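Zulteck opens its bathroom cell at Flindthorpe and shares the upkeep routine behind it

Last updated: December

FLINDTHORPE – Zulteck has finished setting up a full-size bathroom cell at its Flindthorpe workshop, and the team is so pleased with how it runs that it is publishing the whole upkeep routine for anyone to use. The cell has one job: giving a two-finger gripper a real toilet, real tile and real fittings to work around, day after day, with as few lost hours as possible.

Getting there took seven weeks. The first version went up quickly and went out of line just as quickly. The toilet had been set on a loose base so it could be slid out for cleaning, and every time it went back it sat a little differently. The arm's stored positions were then wrong by just enough to matter. The team bolted everything down, took the measurements again and moved the cleaning to the end of the day, with all the parts left in place.

"I was ready to blame the software," said Annick Gagnon, who leads cell setup at Zulteck. "We spent two days on it. Then I put a ruler against the toilet and felt pretty silly! Once the room stopped moving, the arm stopped missing."

The daily check now starts with the gripper. A technician opens it all the way with the gap between the fingertips clear, looks over the screws on top of the pivot hubs, and wipes down both pads. The fingers are closed slowly and opened again while the technician listens for grinding and watches that the left and right sides travel together. If one side lags, work stops and the linkage comes off for cleaning. A full strip-down happens every 2000 cycles, whether the gripper seems to need it or not.
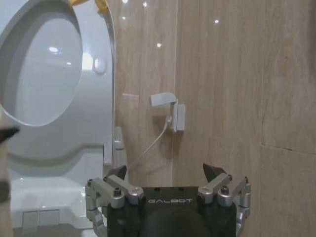 Galbot gripper in the open position, with the toilet lid up and the wall fixture at right.

Glossy surfaces were the other big lesson. Ceiling lights bounce off the tile and off the inside of a raised lid, and the bright spots can throw off the arm's view of where an edge is. The team first tried dulling the surfaces with a spray, which made the room look nothing like a bathroom. Now the lights stay at one fixed setting, and a reference picture is taken every morning at 7 a.m. and compared with the one from the day before. If the bright spots have shifted, something has been bumped, and it is usually a light.

Cables get a check of their own. Any cable that hangs near the working area is followed by hand from end to end, and its slack is kept out of the path of the fingers. Early on, the team lost almost an afternoon to a plug that had worked itself half out. It now has a clip, and so does every other plug in the cell.

The written routine covers 127 checks, most of them very short. It includes the morning list, the strip-down steps, the order for tightening the linkage screws, and a blank log page. Morin, which did the tiling and plumbing for the cell, has added notes on fixing bathroom parts firmly enough for this kind of work and still being able to get at the pipes.

"The log page is my favorite part, and I know how that sounds," Gagnon said. "You flip back through it and see the same screw coming loose every couple of weeks, and now you know where to look. I'd love for other shops to send us theirs."

A second cell, with a different room layout, is being fitted out at Sernthorpe. It will use the same routine from its first day, and changes made there will be added to the published version. Shops that would like a printed copy can ask at the Flindthorpe front desk.

Related news
Sernthorpe workshop gets a new floor
Morin and Zulteck on plumbing for test rooms
How we store spare fingertip pads
Flindthorpe open afternoon: what visitors asked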